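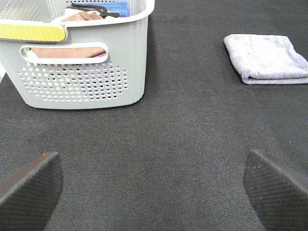 The laundry basket and one lavender-gray towel, seen from the wrist.

In praise of the slow towel

My neighbour asked me over the fence last spring what I was making in the garage with the lights on so late, and I told him I was building a robot arm to put the washing in a basket. He thought about that for a good while, being a polite man, and then he asked whether it wouldn't be quicker to do it by hand. Of course it would. I can clear a table of towels in less time than it takes the arm to make up its mind about the first corner. But I've been turning his question over ever since, and I'd like to give him a longer answer than the one I gave him at the time, which was something about technology and then something about his tomatoes.

I should say where the arm lives now, because it outgrew the garage. It's bolted to a bench at the Pilarby workshop, down the far end past the wood lathe, where the light is good and the heater isn't. Five of us have keys to that corner. We pay our dues like everybody else and we sweep up like everybody else, and on a good night somebody brings soup. The dark cloth on the bench was Sólveig's idea. We had been working on bare melamine, and the glare from the overhead tubes made the camera see all sorts of things that weren't there. She turned up with a length of charcoal fabric over her shoulder, laid it down, smoothed it with both hands the way my grandmother used to smooth a bed, and we lost an entire family of problems in one evening. I have bought sensors that did less for me.

Now, a towel. I'd like to say something in defence of the towel as a thing to spend your winter on. People who build at home are drawn to blocks and cups and coloured balls, and I understand it, I did my year of blocks. A block is where you left it. It has the same shape when you pick it up as when you put it down, and you can measure it with a ruler and write the number in your program and go to bed. A towel has no shape to speak of. It has a sort of mood. Fold the same towel twice and you'll get two different lumps, with the thick edge a little further over the second time and the corners gone soft, and a person doesn't notice any of this because a person's fingers sort it out on the way down.

That was what won me over, I think. I had folded laundry for more than forty years without once wondering how I did it. Then I sat down to tell a machine, and I didn't know. Do I pinch the top layer or slide under the whole stack? Do I go for the folded edge or the open one? I stood at my own kitchen table folding and unfolding a bath sheet while my wife watched over the top of her book, and it took me most of a Sunday to find out that I nearly always go in at the fold, thumb on top, and that I give a little lift to feel whether I've got all of it before I commit. That little lift is now in the program. It's my favourite part of the whole machine and I could not have found it in a book.

The gripper has had a harder life. The first pair of fingers were smooth and closed very nicely on nothing at all. The second pair had rubber glued on, and the rubber would not let go, so the arm would lower a towel into the basket with great care and then bring it straight back out again. Teodoro Esquivel, who has more patience than the rest of us put together, drew up the black ones we use now, with the fine diagonal ribbing across the face. He tried the ribs straight up and down first and then straight across. Diagonal was the one that held the cloth and still gave it back. We printed them at the workshop, and the whole set cost us less than a single replacement belt for the Serwood sander, a comparison I make sure to mention whenever the budget comes up.

I've kept a notebook, as I'd urge anyone to do who is building something in their spare hours. Between November and now we ran 257 tries at picking up one folded towel and setting it in the basket. It went in properly on 168 of them. Some of my friends find that figure disappointing and one of them, Luzius Fankhauser, finds it hilarious. But I can remember when we would have baked a cake for a run of three, and when I look back through the pages I can see the bad weeks and the good ones, and what we changed in between. The worst week of all was the one where I'd moved the basket a hand's width to the left to make room for my tea, and forgotten.

So here is what I would like to argue, having taken the long way round to it. There's a great deal of talk about robots for the home, and nearly all of it is about buying one. It will come in a box, it will do the dishes, and you will not need to know what goes on inside. I've no quarrel with anyone who wants that. My knees would be glad of it. What bothers me is how readily we've agreed that the making should happen somewhere else, done by people we'll never meet, in rooms set up to look like a house. I'd like a bit more of it to happen in real garages and shared sheds, among people who have a pile of washing waiting and an opinion about how it ought to be done.

Chae-won Yoon took me to task on this when I tried it out on her, and she's owed a fair hearing. She pointed out that a hobby corner in Pilarby isn't going to produce a machine that helps her mother, who has bad hands and could use one tomorrow. She said that I was mistaking my own pleasure for a public good, and that a person who can't lift a basket doesn't care whether the thing lifting it was made with love. She's right about her mother. I haven't got an answer that gets a robot into that flat any sooner.

What I can say is that Chae-won is the one who noticed we'd only ever practised with dry, flat, well-behaved towels, and she noticed because of her mother, whose washing comes out of the machine in a wrung-up rope. That remark has set our work for the next few months. I don't believe it would have come up if we'd all been sitting at home waiting for a box to arrive. The people who know what a chore is really like are the ones doing it, and they ought to be in the room, or at least near enough to be rude about the results.

There's the money, too, and I won't pretend it's nothing. My own share since I started has come to 180 dollars for the last round of motors, on top of a second-hand arm I'd sooner not discuss in writing. You could buy a fair few baskets with that. You could also spend it on two decent dinners and have nothing to show by the Monday, and I've done that as well and enjoyed it.

If any of this has made you curious, my advice is to start with one object from your own house that you're fond of and slightly annoyed by. Put a plain cloth under it. Don't buy the good camera yet. Find at least one other person to do it with, somebody who'll tell you when you've moved the basket. And go and watch your own hands for an afternoon before you write a line of anything, because they've been keeping things from you.

As for my neighbour, he came by the workshop a fortnight ago and stood through eleven tries with his coat on. He didn't say much. On the way out he told me that we were going in too high on the fold, and that his late wife always went in lower, nearer the table. We tried it lower. I'll write up how that's going once I've filled a few more pages.

Aurelio Ibarra
February 27, 2020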